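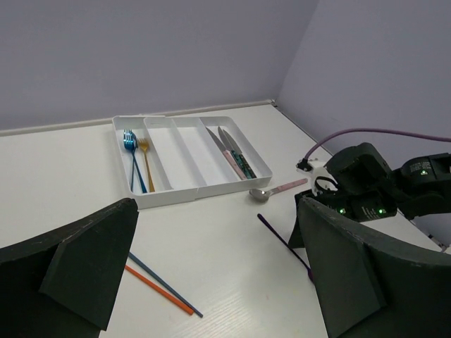 Household reuse scheme asks for cutlery as winter kitchen packs begin

Zostomside, 11 November 2022

FOR IMMEDIATE RELEASE

The Clandon Household Reuse Scheme is asking people in Zostomside to look through their kitchen drawers for spare knives, forks and spoons before the start of December. The cutlery will go into kitchen packs for people moving into a first home or a new tenancy with little or nothing of their own.

Each pack contains pans, plates, mugs, a tin opener, tea towels and a cutlery tray filled with enough pieces for everyone in the household. The scheme gave out 170 packs last winter and plans to give out 200 this time. Pans and plates are already in good supply. Cutlery is short, and forks and teaspoons are shortest of all.

Last year the scheme received 2,869 pieces of cutlery. Of these, 2,125 were fit to go out. The rest were bent, rusted, cracked at the handle or too worn to use, and went for metal recycling where possible.

Odd pieces are welcome. The scheme stopped insisting on matching sets two years ago, when it was turning away good cutlery for want of a sixth fork. Trays are now made up from whatever comes in, so blue forks may share a compartment with a gold one, and knives with pink handles may sit beside green. People collecting a pack can swap pieces at the counter if they would like something different.

Brayan Sotelo, who runs the Zostomside sorting room, said: "Most people have a few forks at the back of the drawer from a set that got broken up years ago. We can use those. One or two pieces in an envelope is fine, you don't need to wait until you've got a boxful. We had a lady last year who brought in a single serving spoon and it went out the same afternoon."

He added: "Please wash it first. That saves us more time than anything else you could do."

How a tray is made up

Everything handed in is washed again at the sorting room and checked by hand. Pieces are then laid out on a table and placed in plastic trays by type. Forks go in the compartment at the left and table knives in the one at the right, with blades and tines pointing to the back. Spoons go in the compartments between. Any chopsticks are tied in pairs and added where the household has asked for them.

Knives are put in the same way round in every tray so that whoever unpacks it can take hold of the handles. Sharp kitchen knives are wrapped and packed separately, and are only given to adults.

Once a tray is full it is wrapped in a tea towel and goes into the top of the box, above the pans.

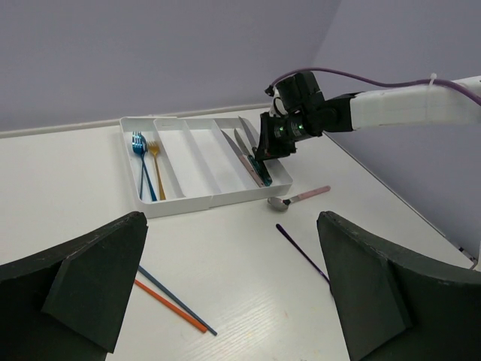 What the scheme can take

Table knives, forks, dessert spoons, soup spoons and teaspoons, in metal or with coloured handles
Serving spoons, ladles and fish slices
Chopsticks, in pairs if possible
Children's cutlery
Cutlery trays in plastic, wood or metal, clean and without cracks

The scheme can't take disposable cutlery, electric carving knives, or anything with a loose handle. Silver plate is accepted but will be sold in the Dondik Street shop, with the money going towards new tin openers and peelers, which are rarely donated.

Where to bring it

Donations can be left at the sorting room at Agudelo House, Zostomside, from 10am to 4pm, Monday to Thursday. The Dondik Street shop will also take cutlery during its normal opening hours. Please put knives in a box or wrap them in newspaper, and hand them to a member of staff. They should not be left on the doorstep or put in the clothing bank outside.

Anyone who can't get to either place can ask for a collection when booking a furniture pick-up. The vans don't make separate trips for small items.

Who can have a pack

Packs are free. They are given on referral from a housing officer, support worker, school or GP surgery. Referral forms are available from Agudelo House, and should say how many people are in the household and whether any cutlery is needed for small children. Most packs are ready within a week.

ENDS

Notes for editors

The Clandon Household Reuse Scheme collects and passes on furniture and kitchen goods in Zostomside and the nearby villages.

Brayan Sotelo is available for interview at Agudelo House by arrangement.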